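I spent Sunday moving our pick test in Cilik over to the new planner. The old one solved for the grasp pose and ignored where the target marker was, so the arm sometimes took a silly route. The new one samples 400 paths and keeps the shortest.

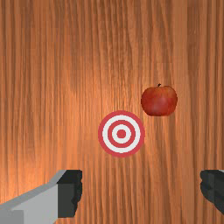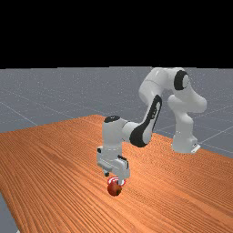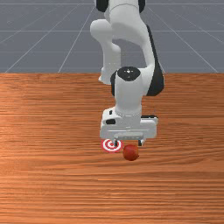
Simulator views of the arm, the table and the bullseye target.

Planning takes 20 ms now. Oduor Urio wants 1,000 runs logged before we merge, so I left it going and went to bed.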